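Setting approach and release poses for placing cups on a rack

Last updated 28 May 2025

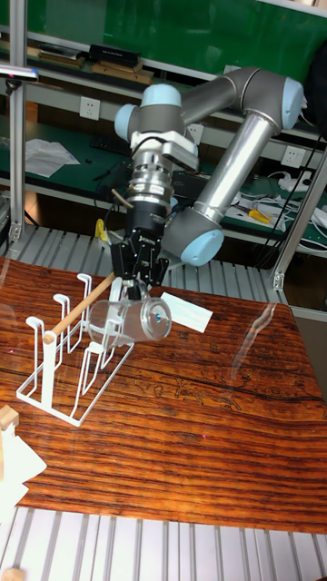 Why does the arm need a separate approach pose if the planner already avoids collisions?

The planner only knows about the shapes you have given it, and it is free to arrive at the goal from any side that counts as clear. An approach pose fixes the last stretch of the move, so the gripper always comes in along the same straight line.

This page covers the placing half of the job. It assumes you have the Plaseleck planner running, the arm calibrated to the table, and a grasp that already works. If the cup slips while it is being carried, sort that out first. Nothing here will help with a bad grasp.

Before you start

Open the Isby scene file for your table and check that the rack is in it. A drying rack is mostly air, so the point cloud from the depth camera tends to drop the thinner wires. We model ours by hand as a flat base plus one thin upright box for each prong. The boxes are a little fatter than the real wire.

Clear plastic is worse. Depth cameras often see straight through it, and the planner then treats the space inside the cup as free. Do not rely on the camera for the held object. Attach a cylinder to the gripper frame in software as soon as the fingers close:

attach_object: cup
shape: cylinder
parent: gripper_tip
axis: y

The axis line matters if the cup is carried on its side. With the wrong axis the planner thinks the cup is standing up, and you will see it refuse moves that look perfectly fine.

Step 1. Teach the release pose

Put the arm in hand-guiding mode and move the gripper until the cup is where you want it to end up. Save the pose relative to the rack, and not relative to the robot base. If somebody shifts the rack later, you update one transform and everything else follows.

save_pose release --frame rack

Jog the arm away and send it back to the saved pose at low speed. Keep a hand near the stop button. If the cup presses on the rack, raise the pose slightly and save again.

Step 2. Add the approach pose

The approach pose is an offset from the release pose, so there is nothing to teach. Set it in millimetres in the task file:

approach_offset: 0 0 200
approach_mode: linear
approach_speed: 30

Speed is in millimetres per second. The offset is along the rack frame, so check which way its z axis points before you run anything. Ours was upside down for a week in September and the arm kept trying to come up through the table – the planner rejected it every time, but the error message only said "no valid goal".

Step 3. Limit the wrist

Two-finger grippers can usually reach the same pose with the wrist turned either way. One of those will wind the cable. Add a joint limit for the placing move only:

path_constraint: wrist_3
min: -90
max: 90

If planning now fails more often, widen the limit a bit at a time. Removing it altogether will get you a plan, but not one you want to run.

Step 4. Release and detach

Open the fingers slowly and wait for the gripper to report that it has stopped. Then detach the cylinder from the gripper and add it to the scene as a fixed object. The order is important. If you detach before the fingers open, the planner sees a collision between the cup and the fingers and will not plan the retreat.

open_gripper --width 11
wait_for gripper_idle
detach_object cup --keep

The width here is how much further the fingers open from the grasp, in millimetres. Opening all the way can knock a neighbouring prong.

Step 5. Retreat

Use the same linear mode and the same offset as the approach. After that, hand control back to the normal planner for the move home.

Testing

Run the whole task in simulation first, then on the arm at reduced speed. We do 16 runs in a row before calling a pose finished, moving the rack by a small amount between runs and updating its transform each time. Log the joint values at release. If they jump between two sets of numbers, your wrist limit is too wide.

Common problems

Planner times out on the approach: the rack boxes are probably too fat. Thin them down and try again.

Cup tilts when the fingers open: one finger is touching first. Check the grasp centre in the gripper file.

Linear move stops halfway: the path has run into a joint limit. Try a shorter offset, or start with the elbow in a different position.

Scene shows an old cup: the fixed object was kept from the last run. Call clear_scene --objects at the start of the task.

The task file used on this page is in the Zutetti repository under place_on_rack. Corrections go to Horacio Quezada.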